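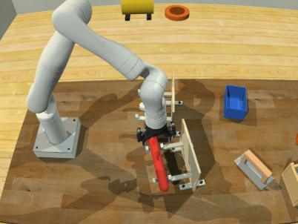
Computer render: white robot arm holding a red rod in front of a wooden peg rack.

Setting the Back Focus on a Zoom Lens

Guidance for borrowers of camera equipment
Trultthorpe Media Equipment Service
Prepared by Sohail Lodhi, Technical Support. Last revised August 20, 2021

Purpose of this guide

Borrowers are responsible for checking the back focus of any zoom lens collected from the Service before it is used for recording. The check should be made each time a lens is fitted to a camera body, including when the same lens is returned to the same body after transport.

The guide applies to zoom lenses with an adjustable back focus ring, sometimes marked "F.B" or "F.f". It does not apply to fixed focal length lenses, to stills lenses, or to zooms in which the flange distance is set by shims. Lenses of the last kind must be brought to the Vidorness counter, where they will be adjusted by a technician. Borrowers must not attempt to shim a lens themselves.

What back focus is

Back focus is the relationship between the rear of the lens and the camera sensor. When it is correct, a subject focused at the long end of the zoom stays sharp as the lens is widened. When it is wrong, the subject looks sharp in close-up and soft in the wide shot. The error is easily missed in a small viewfinder and is usually noticed in the edit, by which time the material cannot be recovered.

The setting can move for several ordinary reasons. A locking screw may work loose in a vehicle. A lens moved from a cold store to a warm studio will expand slightly. Two camera bodies of the same model may differ by enough to matter at full aperture.

Equipment required

The camera and lens, with a charged battery or mains supply
A tripod with a level head
A back focus chart (star pattern), supplied in the lid pocket of each lens case
A monitor with a pixel-to-pixel or magnified view
Tape or a stand to hold the chart
A measuring tape

The chart in the lid pocket is printed on matt card. Please do not laminate it, as reflections make the centre of the star difficult to read. Replacement charts are available at the counter without charge.

Borrowers using the Tuncer tripod should check that the quick-release plate is fully seated before the lens is fitted. The longer zooms will tip the head forward if the drag has been left off.

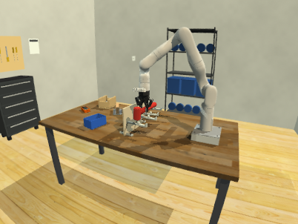

White robot arm on a wooden table, with an upright beige panel near the centre of the tabletop.

Preparing the camera

Switch the camera on and leave it running while the rest of the equipment is set out. Sensor blocks shift a little as they warm, and a setting made on a cold camera may not hold.

Set the camera as follows. Gain should be at zero decibels or, on cameras marked in ISO, at 400. Switch off any automatic iris and any automatic focus. Turn the detail or sharpening level down to its normal position if a previous user has raised it. Viewfinder peaking may be used to find approximate focus, but it should be switched off for the final judgement.

Check that the macro ring or macro lever on the lens is in its normal position and has clicked home. A macro control left part-way round gives exactly the same symptoms as a back focus fault, and a good many lenses are returned to the counter as faulty for this reason alone.

If the lens has a range extender, disengage it. If it has optical stabilisation, switch it off.

Setting up the chart

Place the chart 7 metres from the camera, measured from the sensor plane mark on the side of the body to the face of the chart. The centre of the star should be level with the centre of the lens, and the chart should be square to it. Where the room does not allow this distance, a shorter one may be used, provided it is comfortably beyond the minimum focus distance engraved on the lens. Results at shorter distances should be confirmed later on a distant subject.

Light the chart evenly but not brightly. The lens has to be used at its widest aperture, where depth of field is least and errors are easiest to see. In a bright room the picture will be overexposed with the iris open, and the exposure must then be brought down by other means. Lower the lighting first. If that is not enough, use the camera's neutral density filter or a faster shutter speed. Do not close the iris. A lens that appears correct at f/4 may prove to be clearly out when it is opened up.

Adjusting the back focus

Step 1. Open the iris fully. Confirm on the monitor that the chart is correctly exposed.

Step 2. Loosen the locking screw on the back focus ring. A half turn is normally sufficient. The screw should not be removed.

Step 3. Zoom in to the longest focal length, using the servo or the manual lever.

Step 4. Focus on the centre of the star with the front focus ring. As focus improves, the grey blur in the middle of the star will shrink. Pass through the point of best focus and come back to it, so that both sides of it have been seen.

Step 5. Zoom out to the widest focal length. Do not touch the front focus ring.

Step 6. Turn the back focus ring until the grey blur in the star is again as small as possible. The movement needed is usually very slight. Magnify the picture on the monitor for this step, as the star will be small in the shot.

Step 7. Zoom in again and look at the chart. If it is no longer sharp, refocus with the front ring and repeat from Step 5. Most lenses settle after 2 passes. A lens that still changes after 4 passes should be treated as faulty.

Step 8. Tighten the locking screw with the fingers only. Hold the back focus ring still with the other hand while doing so, since tightening can drag it round.

Step 9. Zoom slowly through the whole range once more and watch the star throughout. This last check is made with the screw locked, and it should not be left out. 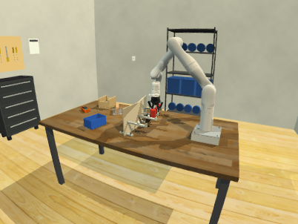

Robotic arm holding a small red block just above a grey metal fixture.

If the lens will not hold focus

Chart sharp at both ends but soft in the middle. A small change in the middle of the range is normal on older zooms. A marked change suggests that an internal group has moved. Return the lens.

Back focus ring reaches its stop before the wide shot is sharp. Remove the lens and inspect the mount. Dirt between the mounting faces is the most frequent cause - wipe both faces with a dry lint-free cloth and refit the lens. If an adapter is in use, remove it, check that it is seated correctly and try again. The Skadel adapter has a separate locking collar which must be closed by hand after the lens has been turned into place. With the collar open, the lens will sit slightly forward and no adjustment of the ring will correct it.

One side of the chart sharp, the other soft. Check first that the chart is square to the camera. If it is, the lens may not be seated evenly. Refit it. If the fault remains, return both the lens and the body so that they can be tested together.

Image moves sideways during the zoom. This is a matter of optical centring and is unrelated to back focus. Note it on the return form.

Under no circumstances should the screws around the rear barrel be loosened. These hold the optical groups in position and cannot be reset outside a workshop.

On location

A chart is preferable, but any flat subject with fine detail will serve if one is not to hand. Printed notices, brickwork and number plates are all suitable. Choose something at a fair distance, open the iris, and follow the steps above.

Where filming moves between indoors and outdoors, allow the equipment to reach the temperature of its surroundings before checking it. This is of particular concern in February, when the store at Vidorness is considerably warmer than the street. Keep the case closed while the lens adjusts, to reduce condensation on the rear element.

Returning the equipment

Leave the lens at its last setting with the screw locked. Return the chart to the lid pocket, fit both caps, and record on the return form which camera body the lens was used with. If the setting had to be changed by an unusual amount, please say so on the form. Technicians use these notes to decide which lenses are withdrawn for servicing.

Further questions

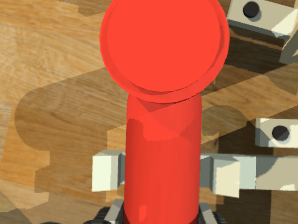

Does back focus need to be reset when the range extender is switched in?

The setting made without the extender should normally be kept. Set the back focus with the extender disengaged, then engage it and check the chart again at both ends of the zoom. If the picture holds without the extender but not with it, the extender itself is out of adjustment and the lens should be returned to the counter.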